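Plush toy

A plush toy (also stuffed toy, soft toy or stuffed animal) is a doll or figure made of an outer textile, sewn from several pieces and filled with a soft material. The most usual forms are animals, but plush toys are also made as food, vegetables, vehicles, letters and characters from stories.

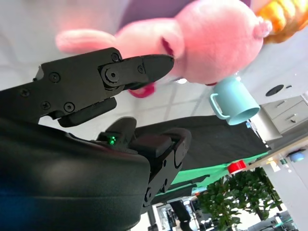 Name

The word plush is first the name of a fabric. It is a cloth with a pile, similar to velvet, but the pile is longer and less dense. Because so many soft toys were sewn from it, the name of the cloth passed to the toy. In American English "stuffed animal" is the more common expression in the home, while shops and makers prefer "plush". In British English one says "soft toy" or "cuddly toy". A toy in the form of a carrot is of course not a stuffed animal, and for this reason the catalogs of collectors use "plush" for everything.

History

Dolls made of rags and filled with straw, wool or grain are very old, and they were made in homes in most parts of the world. The production of soft animals in workshops began in Germany in the second half of the nineteenth century. The first models were sewn of felt. Mohair plush came later and gave a surface which was more similar to fur. The jointed bear appeared in the first years of the twentieth century, in Germany and in the United States at almost the same time.

After the Second World War, mohair and wool were replaced in the cheaper toys by synthetic pile, and the straw-like filling called excelsior was replaced by foam pieces and later by polyester fiber. These changes made the toys lighter, and many of them could now be put in a washing machine.

Materials

Outer fabric. The majority of present toys are made of polyester knit with a pile on one side. Short pile is used for faces, paws and small toys, because it shows the shape well. Long pile hides the seams but it becomes tangled sooner. Fleece, cotton, felt and corduroy are also in use, mainly for clothes and for ears.

Filling. Polyester fiber is the usual filling. Plastic pellets are added in the bottom or in the feet, so that the toy sits in a stable way. Wool, cotton and kapok are found in old toys and in some new ones made by hand.

Face. Eyes are made of plastic or glass, or they are embroidered. A plastic eye usually has a stem which goes through the fabric and is closed from behind with a washer. For babies, embroidery is preferred, as it contains no separate part. Noses and mouths are embroidered, printed or cut from felt. On round, simple faces the mouth is often no more than one small mark in a darker color.

Construction

A simple plush toy has few pattern pieces. The pieces are cut with the pile running in one direction, as a rule from the head to the feet, and are sewn together inside out. An opening is left in the back or in the bottom seam. The skin, as it is called at this stage, is turned, filled from the farthest points first, and closed by hand with a ladder stitch.

Long ears and arms are treated in different ways. They can be filled like the body, filled only lightly so that they bend, or left flat with two layers of fabric. Flat ears hang down and are easy to hold for a small child, but the seam at the head carries all the weight and it is the place where repairs are needed most often.

Small toys may have a loop of ribbon or cord, sewn in the top seam or attached afterward. With it the toy can be hung on a hook, a bag or a key ring.

Common types

Bears, rabbits, dogs and cats are the traditional types. Fruit and vegetables form a smaller group. The carrot is popular among them, partly because its shape needs little sewing and partly because it can be given together with a rabbit. Plush food often has a face, although plain models exist also.

Toys with natural colors and toys with free colors have existed side by side for a long time. Pink is very common for rabbits, pigs and fantasy animals.

Collecting

Collectors give attention to the maker's label, the condition of the pile and the completeness of accessories. One of the better described private collections is that of Biljana Angelovski, whose printed list, the Vosgate catalog, contains 2,678 entries. Of these, 325 are food and vegetables, and 259 have no known maker. The catalog arranges toys by pattern and not by animal, so that a rabbit and a bear sewn from the same body pattern stand next to each other. This arrangement was criticized by some readers as difficult to use, and the second edition has an index of animals at the end.

Care and repair

Dust is removed with a soft brush or with a vacuum cleaner covered by a thin cloth. Polyester toys without electronic parts can normally be washed at low temperature inside a closed pillowcase and dried in the air. Old toys with straw or wool filling should not be put in water. Their surface is cleaned with a slightly damp cloth and the toy is left to dry far from heating.

Pile that has become flat can be raised with a wide comb while the fabric is a little damp. Open seams are closed with the ladder stitch, in thread of the color of the backing fabric. In her repair handbook, Drita Stojanović advises to replace the filling only in the part which is damaged, as a fully refilled toy rarely gets back its former shape.

Safety

Many countries have rules for toys given to small children. The rules concern mainly small parts that can come loose, the strength of seams, the length of cords and loops, and how fast the fabric burns. Soft toys are generally not recommended in the bed of a baby under one year.

See also

Doll
Rag doll
Teddy bear
Pile (textile)
Ladder stitch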